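Search this site Search

Folding on a Soft Surface: A Report on One Bed and a Lot of White Laundry

Agnes Solberg
Household Methods, final project
2022-11-14

1. Why a bed

The course handbook, in the section on garment care, tells you to fold on "a clean, firm, waist-high table." I have lived in five apartments and have never owned a table like that with nothing on it. I fold on the bed, and so did everyone I asked. My project looks at what the bed does to the fold, and whether the handbook's method (called the Backlund fold in our course notes) survives the move.

2. Method

I folded 80 items over 16 sessions, starting in August. Most were white, some had a print, and a few were black. Each item was folded with one of two methods. The Backlund fold goes in thirds lengthwise, then in half, then in half again. The Vurnow fold is the one my aunt uses, and it skips the thirds entirely. Finished items went into stacks along the side of the bed. I scored each stack for straight edges on a scale up to 100, using a ruler and a fair amount of wishful thinking.

Pillows were not in the original plan. They live on the bed, they take up the best part of it, and by the second session they had their own line in the notebook.

3. The work surface

The bedspread is pale and covered in the character 福 (fortune) in a great many sizes and styles. I had hoped to use the print as a grid. It is a terrible grid. It did turn out to be a good place to lose a white shirt with a small design on it. 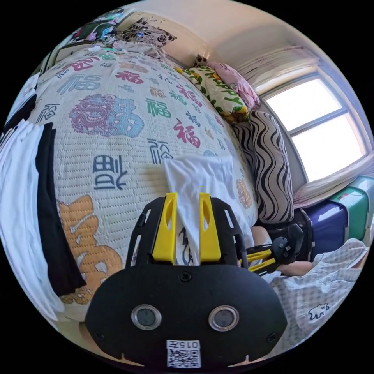
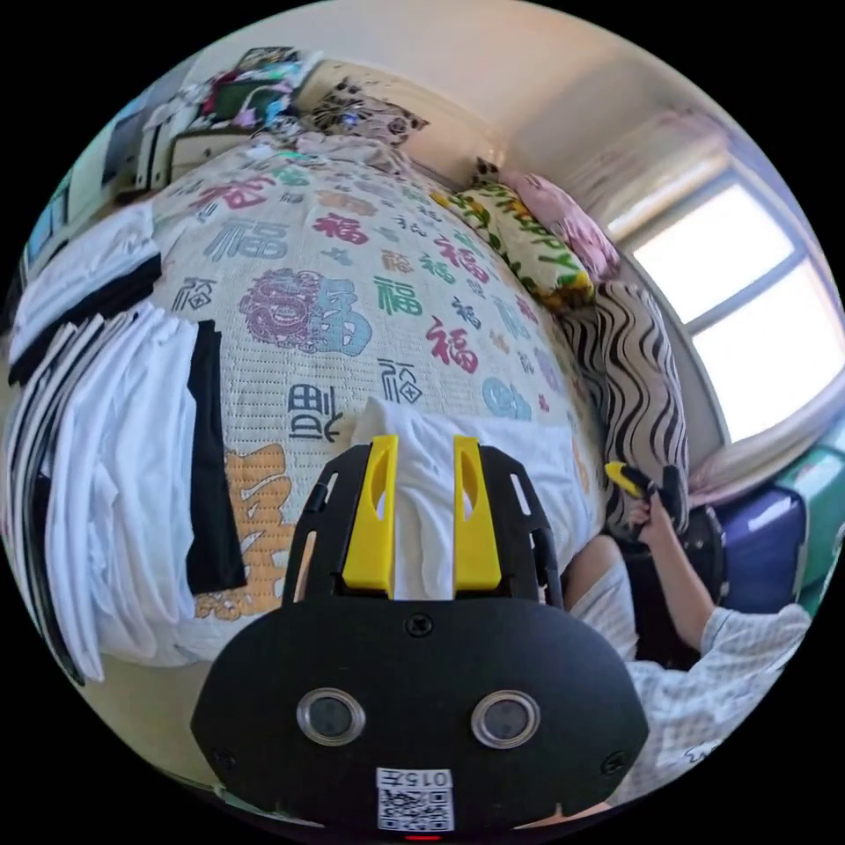
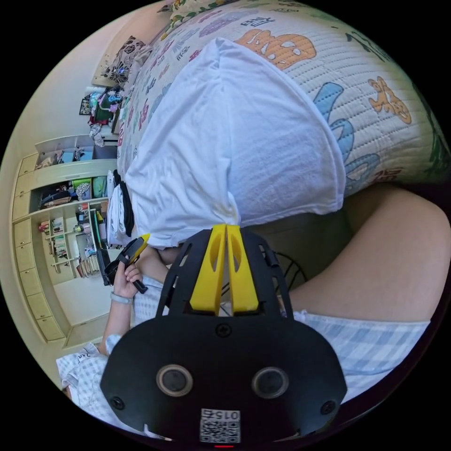 Fig. 1. Work on the bed: white cloth in the first two, a white pillow in the third.

4. Results

The Backlund fold scored higher on the first few items of every session and then got worse. A mattress gives a little under each press of the hand, and the thirds drift into something closer to a half and two quarters. The Vurnow fold started out mediocre and stayed mediocre, and I have come to respect that in a fold.

Stacks were the bigger problem. On a table a stack sits still. On a bed it leans toward whoever is kneeling nearby, and I was usually kneeling nearby. Putting the folded clothes near the edge kept the middle free, but it also put them near the floor. Two stacks went over in one session and had to be scored as "pile."

I tried a folding board as well, the Zusel, borrowed from a classmate. It needs a firm surface. So I was back to wanting the table.

5. Pillows and cushions

The striped cushion was moved more often than any garment was folded. The method I settled on was to push everything soft toward the head of the bed first and fold second. White pillows are best handled last, when there is room to lay one flat and square up the corners.

6. What I would change

Shorter sessions, smaller stacks, and a plain sheet over the bedspread. I would also carry each stack to the cabinet as it was finished - a step I wrote into the plan and then skipped in most sessions.

The full score sheet is in Appendix B. Appendix A was a drawing of the bed and has been withdrawn by the author.

Contact | © Wula Student Projects | Back to top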